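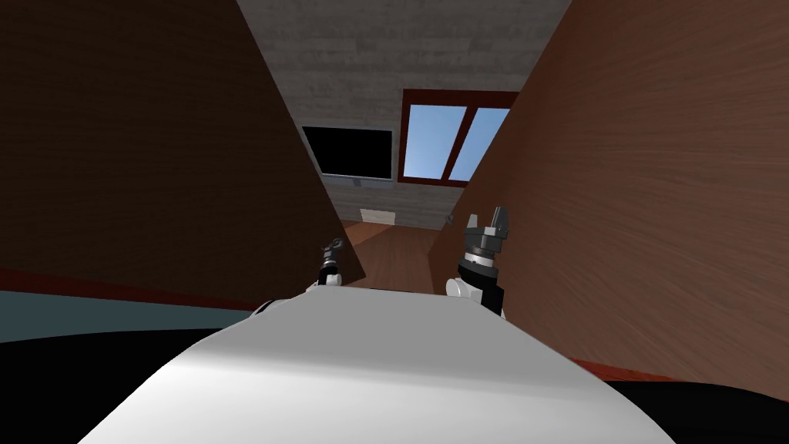 Handout 4: Opening and Inspecting a Hive

Opening a hive is mostly a matter of making room. Ten frames fill a standard deep box from wall to wall, and if you try to lift one out of the middle first, its face drags against its neighbors and rolls bees between the combs. You need a gap before you need anything else. Think of two hands going up into a narrow space between two big wooden panels, as the two arms do, one closer and one farther back, with the fingertips leading. Your hands go down instead of up, but the limits are the same: little room on either side, and no use in hurrying. In this session we cover how to make the gap, what to look at once you have it, and how to close up again.

Bring the reading from Handout 3 (brood stages) with you. You will need the day counts.

1. Before you lift the lid

Pick a mild afternoon with light wind. A good share of the older field bees will be out foraging, and they are the ones most likely to object to you. Do not open a colony in the rain. In cool weather keep the visit short and leave the brood nest alone unless you have a real reason to go into it.

Decide what you want to know. Write it at the top of the record sheet. "Is there a laying queen" is a good question. "See how they are doing" is not, and it usually leads to a hive standing open for too long. Most routine inspections at Ponden are done inside 25 minutes, and with practice you will need less.

Light the smoker before you put your gloves on. It should give thick, cool, white smoke. Test it on the back of your bare wrist. If it feels hot to you, it is too hot for them. Pack more green grass on top of the fuel and try again.

Tools to have within reach:
Smoker and spare fuel
Hive tool
Frame rest or an empty box
Record sheet and pencil (ink runs)
Queen clip, for those who have been shown how to use one

2. Entering the hive

Stand to the side or the back. Keep out of the flight path. Give two or three puffs at the entrance and wait a minute. Crack the lid, send one puff under it, set it down, and wait again. Then loosen the inner cover with the hive tool at one corner and work your way around. If you pull it straight up the propolis lets go with a snap, and the whole box feels it.

Lay the lid upside down on the ground. If you are taking off supers, stack them on the lid crosswise so that they only touch in four places. Fewer bees get crushed this way.

3. The first frame

Start with the outside frame or the one next to it. It usually holds honey or nothing much, and the queen is seldom there. Run the hive tool between the lugs and break the frame loose at both ends before you lift. Lift straight up, slowly, keeping the end bars level. If it catches, lower it and free it again.

Look it over for the queen, then put it on the frame rest or lean it in the empty box. Now slide the second frame over into the space, and lift that one. Each frame after it gets the same treatment: loosen, slide, lift, look, return. The gap travels across the box with you.

Keep frames over the hive while you look at them. If the queen drops, she should drop into her own box. Do not turn a frame flat to see the other side, especially with new comb in hot weather. Tip one end up until the top bar is vertical, swivel the frame on that bar, and then bring it level again.

4. What to look for

Eggs. Hold the frame with the sun behind your shoulder and look down into the bottom of the cells. Eggs stand on end the first day and lean over as they get older. Eggs mean that a queen was laying within the last three days. You do not have to find her.

Larvae. They should be pearly white and curled in a C. Yellow, brown or twisted larvae are a reason to stop and call an instructor.

Capped brood. Cappings should be slightly raised and an even tan. A few empty cells are normal. Sunken, greasy or punctured cappings need a second look. Drone cappings are bullet shaped and stand well above the rest.

Stores. Look for an arch of honey above the brood and a band of pollen between the two. In spring, a colony with no capped honey at all should be fed that day.

Queen cells. Cells on the lower edge of the comb often mean swarming. Cells on the face of the comb often mean that the bees are replacing the queen. Neither rule is firm. Note the number, the position, and whether they are open or capped, and do not cut any out until you have checked for eggs.

5. Worked case: the Pirness yard

Paula Cârstea kept the records at Pirness last season and has let us use them. The yard had 22 colonies going into spring. One of them, marked Du Plessis on the sheet after the man who sold it to us, was noted as "queenless, no queen seen" in the first inspection. A replacement queen was put in and was dead in the cage by the next visit.

Read the sheet again and the problem is plain. Under "eggs" the line was left blank. The frames had been pulled from the middle, the bees were running, and the person holding the frame was looking only for the queen. At the second visit Paula found eggs on three frames. The original queen had been there the whole time, and the colony went on to make a fair crop.

Points for discussion in the yard:
What should have been written in the blank line?
How would the order in which the frames were pulled affect what was seen?
If no eggs had been found, what else should be checked before buying a queen?

6. Closing up

Put the frames back in the order and direction they came out. The brood nest is shaped across several combs, and a frame turned around breaks that shape. Push the whole set together with the hive tool from one side, so that the frames touch at their shoulders, then center the set in the box. The outside frame goes in last. Lower it slowly and give the bees time to move.

Smoke the rims lightly before replacing each box. Set the back edge down first and slide or lower the rest. Scrape burr comb from the top bars into a bucket with a lid. Wax and honey left on the ground will start robbing, and in a dry spell it starts fast.

Fill in the sheet before you go to the next hive. After three colonies they all run together.

7. Record sheet

Use the Emis sheet, one line per visit:
Date, weather, hive number
Queen seen (Y/N)
Eggs seen (Y/N)
Frames of brood
Frames of stores
Queen cells: number, place, open or capped
Temper (1 to 5)
Anything done
Next visit and why

For next time

Inspect one colony with a partner, using the slide method from section 3, and hand in the completed sheet. Demetrio Sotomayor will be in the yard for anyone who has not yet handled frames. Fall feeding and mite counts are in Handout 5, and we will do the practical part of that in October. Please return borrowed veils to the hooks by the door and scrub your hive tool in washing soda before you leave.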